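The Long Road to 3,000 Parcels

By the time I get upstairs at Plolix it's a little after 8 in the morning, and Cameron Gillies has already been at it for an hour. He wears the headset, he moves his hands, and the robot moves its hands too. Every parcel it handles gets saved as one example, and the examples go to a learning system called Hudovden, which is supposed to work out the rest for itself someday.

The goal for September is 3,000 good ones. I figured a computer could chew through that before lunch, but no – a person has to do every single one! Reach, press, pinch, lift, turn it so the label faces up, move it over to the belt. Then again with the next bag.

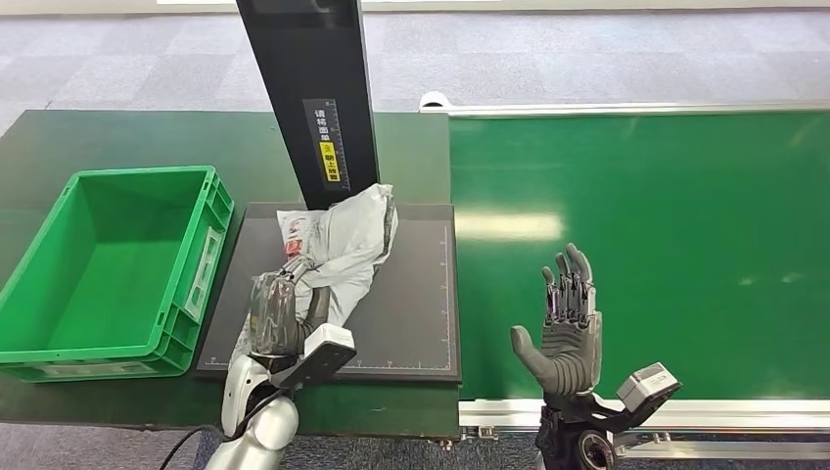
A mailer bag on the scale platform, with the conveyor at right.

I asked to try it and Cameron was kind enough to let me (he did move the good parcels out of reach first). My first grab closed on nothing at all. My second one got the bag by a wrinkle and dropped it right away. You don't feel anything in your fingers, so you end up watching the plastic instead, waiting for it to pucker. I managed 20 tries and Despina Filip, who checks the recordings, kept two of them. She told me that was pretty decent for a visitor, and I've decided to believe her.

Despina's job is the one I'd never thought about. She sits with the day's takes and throws out any where the operator hesitated too long or got lucky. "If Cameron scratches his nose in the middle, the robot learns to scratch its nose," she says. Last month she tossed 536, a whole week of them from a stretch when the clocks on two sensors had drifted apart. She still sounds sore about it. 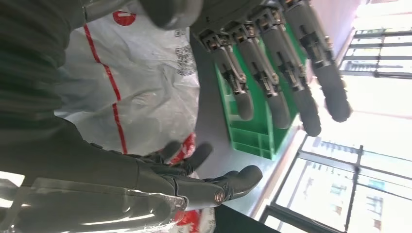

Soft packaging is what eats up the hours. A box is a box, but a bag has a new shape every time you put it down, and the team wants as many of those shapes on record as it can get. Size matters too, and so does the surface. Take the big white bag with the thin red stripe running down it: all those crinkles, and the little QR code has to be found somewhere among them. Cameron will do a bag like that over and over, from the left, from the right, bunched up, flattened out. He hums while he works. Despina says she can tell from the next room how it's going.

An earlier set, collected at the Babalola warehouse in Ladville, was all cardboard, and the system trained on it went to pieces the first time it met a padded envelope. So they started over with bags.

When I left, the counter on Despina's screen was at 2,901. Cameron had gone off to find a sandwich, and she was playing back one of his takes at half speed, finger on the delete key.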